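About Wollano

Wollano is a small company for bags and packing. We started in March with one table and 11 orders, and the first customers were mostly our neighbors. Today we prepare bags for shops and for private persons, and each order is packed separately.

A bag should stay open while it is filled, so we look at the mouth of it first. The dark green one is for us the everyday model.
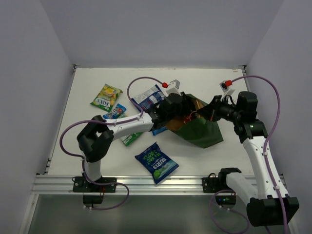
Kenza Samir wrote to us that she had ordered 3 bags for her shop in Zadine and that the heavy things were at the bottom, where she wants them.

We put soft things on top and close the bag last. If you have special wishes for packing, please write them in your order. Oliwia Walczak answers all letters.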